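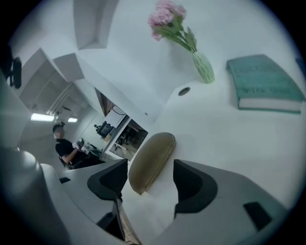 *An oval case in olive khaki, with a slight shine to it.*

# How to look after your glasses so they last

I have worn glasses since I was small, and for most of that time I treated them very badly indeed. I wiped them on jumpers, pushed them up into my hair, slept in them on trains and left them face down on every bathroom shelf I ever met. Then I bought a pair from Jestier that I really loved (and which cost rather more than I had planned to spend), and I decided it was time to learn how to do things properly. What follows is the routine I have settled into. It takes very little time, and most of it can be done with things you already have by the kitchen sink.

## What you will need

- Lukewarm running water
- Plain washing-up liquid, without hand cream or lotion in it
- A clean microfibre cloth
- A soft old toothbrush, kept only for this job
- A small screwdriver that fits the hinge screws
- A case with a bit of stiffness to it

The little repair kits sold in chemists usually have a screwdriver tucked inside. Mine is a Samier one, and the blade is a touch wide for the tiniest screws, so do check yours against the hinge before you start leaning on it.

## The daily wash

Start by washing your hands, and leave out the hand cream until you've finished. Run the tap until the water is lukewarm. Hot water is hard on lens coatings, and I am fairly sure that is how I ruined a very nice pair of reading glasses one winter, though I blamed the cloth for months.

1. Hold the glasses under the tap and let the water run over both sides of the lenses. This carries off grit before you touch anything.
2. Put one small drop of washing-up liquid on your fingertip and rub it gently over each lens, front and back.
3. Carry on with the same soapy fingers along the bridge, the nose pads and the arms, right down to the ends that sit behind your ears.
4. Rinse for 10 seconds or so longer than you think you need. Soap left behind dries into a haze that looks just like grease.
5. Shake off the drips and dry everything with the microfibre cloth, holding the frame by the rim of the lens you are drying.

That last bit about the rim matters more than it sounds. If you hold one side and rub the other, you are twisting the bridge a little every time, and after a year of mornings it shows.

Paper towels, tissues and the hem of your shirt are all best avoided. I know the shirt is right there! I still catch myself with a corner of cardigan in my hand, especially when I come in from the rain, and I have to put it down and walk to the kitchen.

## The deeper clean

Every couple of weeks, or when you notice a greenish line creeping round the nose pads, get the toothbrush out. Wet it, add a tiny bit of washing-up liquid, and work it round the pads and into the hinges. Keep the bristles well away from the lenses. If the pads have gone yellow or hard, they will probably want replacing, and most opticians can do that while you wait.

Dry the hinges well afterwards by opening and closing the arms a few times with the cloth wrapped round them.

## Tightening a loose arm

Lay a tea towel on the table first, a plain one if you have it, as a dropped screw on a patterned cloth is a miserable thing to look for. Open the arm, rest the hinge on the towel and turn the screw clockwise in very small turns. Stop as soon as the arm moves with a gentle resistance. If it feels stiff, go back a quarter turn.

If the screw keeps working loose, take the glasses to a shop. Please don't use superglue. I did it once, in August, on the first night of a holiday, and spent the rest of the week peering through glasses that could no longer be folded.

## Choosing and keeping a case

Soft pouches are lovely for wiping and useless in a handbag with a bunch of keys. For anything that leaves the house I would go for a stiff case, and I would try the glasses in it before paying. The arms should fold down without being squeezed, and nothing should rattle when you give the case a little shake. Larger frames can be a nuisance here. I tried an Onyeka case which was beautiful and half a thumb too short, and it now holds sewing needles.

Put the glasses in folded, with the lenses facing up and away from the bottom of the case. Lay the cloth over them if there's room. And do empty the case now and then – crumbs and sand get in somehow, and they will scratch a lens just as well in there as anywhere else. I turn mine upside down over the bin, wipe the lining with a barely damp cloth and leave it open on the windowsill to dry.

The cloth wants washing too. Put it in with a normal load at 30 degrees, with no fabric softener, and let it dry in the air. I keep 2 on the go so there is always a clean one.

## A few places not to leave them

The dashboard of a car is the worst, as the heat there can craze the coating on a sunny afternoon. After that come the edge of the bath, the arm of a sofa and the top of your head, which stretches the arms outwards bit by bit until the glasses slide down your nose every time you look at a book. By the bed, I use a shallow dish from the Prestiveck market, but any spot will do so long as it is the same one each night and you can find it in the dark.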